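Grolik hand kit, notes after 762 grasps. Firmware from Jul 23, 2023, stock fingertips, default force limits.

Setup took three evenings, mostly cable routing. The manual skips the wrist adapter – Trostitz sent the drawing when I asked.
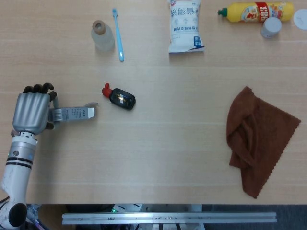
Thin cartons are where I'd spend tuning time. The default grip closes too hard for light cardboard. Small bottles need a slower approach, cloth needs its own preset.

At $3935 I'd still want spare tendons in the box. Tactile add-on next.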